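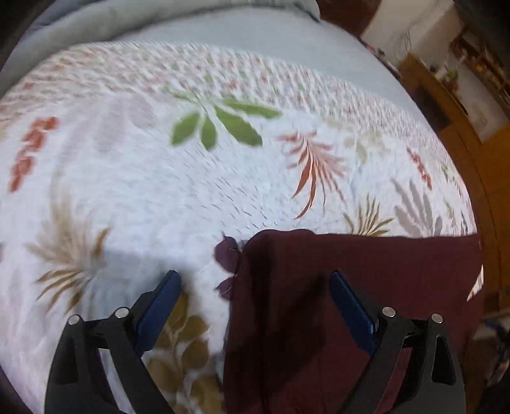
The leaf-print sheet, with the maroon piece on top of it.

November 3, 2019. Bedroom bench, laundry and bedding notes

Good day today! We finally got onto the folding part of the Parcombe bedding work, and I have far more to write down than I expected to. Definitely my favorite part so far.

First, the sheet. I love this one. White ground, big feathery leaves in rust and golden brown, one bright green leaf with rounded lobes, and a band of tiny marks in red, pink, brown and green. Plain white bedding was always a pain for checking whether a thing was lying straight. With this print you pick a leaf, line a hem up against it, and you know where you are. I want to use it for all the folding sessions from now on.

The maroon garment is a good match for it too. Dark against light, so an edge shows up well, even a corner that has turned under. What it doesn't do is show its own creases. A fold in that color goes nearly black and I kept mistaking shadow for seam. Side light might help. Định Lục says try the Merkix lamp down low by the headboard, and I will, as soon as I find where the clamp went.

Folding notes, while I still remember:

Picking up from the middle gives you a bunch and a lot of hanging corners. It's quick, but then you have to find the hem all over again. Picking up near a corner and letting the rest drop is slower at the start and so much nicer after that — the fabric does half the sorting by its own weight.

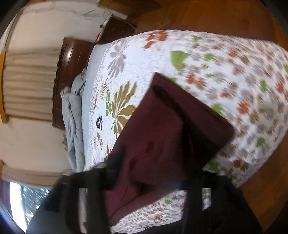

Lay it down with the long straight edge toward you, smooth from the center out, then bring the sides in. I did 5 rounds this way and the last 2 were really tidy, square enough to stack. The third one was a disaster (sleeve trapped underneath, didn't notice until the final fold).

Smoothing matters more than I thought. If the bedspread underneath is wrinkled, the wrinkle comes through into the fold and you chase it forever. Pull the bedspread tight first, all the way up to the headboard. Ó Gríofa's notes from June say the same thing and I skipped right over that line when I read them.

Wash question still open: 66 on the Terex dial is what the old card says for the bedding, but I can't tell if that's a temperature or a program number. Leave the maroon out of that load until we know!

Next time: pillowcases, then the fitted sheet, which I'm weirdly looking forward to. Need 3 more hangers and the flat basket from upstairs. Lamp test before anything else.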